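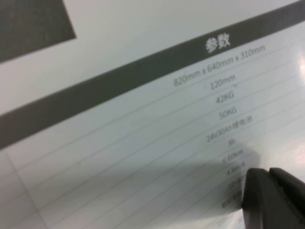

How often should a mobile robot's load rating be checked? At every change of payload or battery, according to Tahmineh Pakzad, and the result should be signed.

Search articles Enter keyword Go

Pakzad writes acceptance procedures at Cillura. Her current draft has four sections, the longest on data sheets.

"A sheet gives you 42KG and 50KG on adjacent rows," she said. "If the row labels are blank, neither number goes into the risk assessment." The supplier has to state in writing what each one refers to.

She treats a range given as "≤60km" the same way. "That is an upper limit. It says nothing about load or floor." Speed is measured on site -- at full load, with stopping distance recorded.

The draft goes to Makden for review in November.

Comments (2)

Zuten_fan: Does this cover leased units?

r.sadeghi: We log battery swaps separately. Works fine.

This site uses cookies. Accept Settings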